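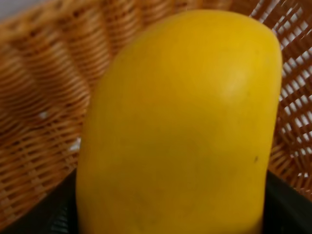 Item 1. One mango, yellow, in a woven basket.

The Office of Unclaimed Articles at Vostudlow received the contents of Room 80 on March 6, 2022, under cover of a single form. The form gave the number of the former occupant, 3372, and the reason for departure, which was "retirement or similar." In accordance with the procedure then in force, the articles were laid out on a white table and the undersigned was directed to state the value of each.

The mango presented the first difficulty. The schedule of values makes provision for fruit only where it is painted or made of wax. The undersigned noted a small dark mark low on one side, entered the word "ripe" in the column for condition, and left the column for value blank. A blank is permitted for 5 working days.

The basket was entered as a container. It was observed that a container holding an article without value may not itself be valued until the article is removed, and that no person in the Office is authorized to remove it.

The eraser was considered next. It had a gray felt pad, ribbed along its length, on a blue base, and the felt was dusty. The Elov Regulations require that any instrument of record be kept for 100 years. They are silent on instruments by which a record is taken away. The undersigned wrote to the Joly Annex for guidance and placed the eraser under observation in the meantime. 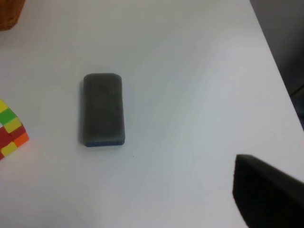
Joly Annex replied that the dust should be regarded as the record. Whatever had been written in Room 80 was now in the felt, the letter said, and it would be improper to beat it out against a windowsill, however strong the temptation. The Annex asked to be told if anything could be read.

Nothing could be read. The undersigned nevertheless sat with the eraser for most of an afternoon and formed the impression — which has no standing — that it had wiped away the same sentence many times over, and that the sentence had been a kind one.

The puzzle cube was entered as unsolved. Under the Jilto Amendment an unsolved article remains the property of the person who left it, and a letter was sent to 3372 at the last known address. It came back in October with a line penciled across the envelope: "Please eat the mango."

The mango had by then been dealt with. The undersigned wishes it recorded that this was done within the 5 days, over the sink, and that the column for value has been completed.
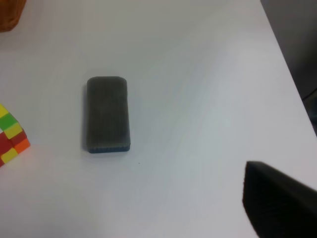
Items 2, 3 and 4. Basket, eraser and puzzle cube, on the valuation table.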